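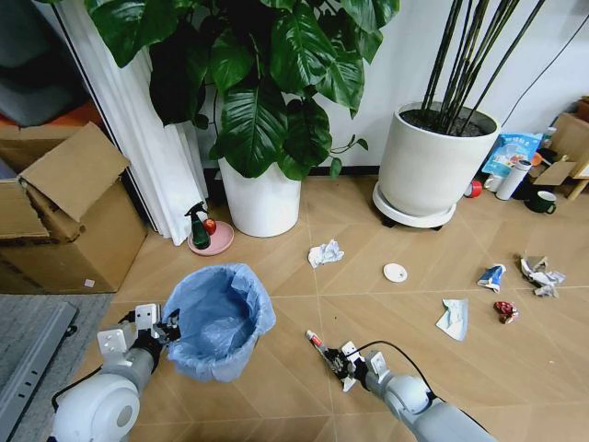

Laltavix opens orders for Lakilero two-armed tidying robot

Brornelwood, June 2020 – Laltavix today opened orders for Lakilero, a two-armed robot that clears litter from the floors of homes and small offices. The first units will be delivered in December.

Lakilero works with both arms together. One gripper holds the rim of a lined bin while the other brings items to it, from a small tube to a crumpled tissue or a snack wrapper. The robot is designed for rooms in everyday use, where rubbish lies among plant pots, mugs and cardboard boxes, and customers are not asked to clear their furniture beforehand.

The grippers have several slim silver fingers and can be removed for cleaning. Owners may mark objects that must stay where they are – a pet's dish, for example – using the control panel supplied.

Lakilero has been on trial at 19 sites in Brornelwood and Alcaraz. Changes made after the trial include a quieter arm joint and a simpler start-up procedure.

The robot is sold with 2 spare grippers and 40 bin liners. Orders may be placed with the Laltavix sales office in Brornelwood, which will also arrange demonstrations at customers' premises on request.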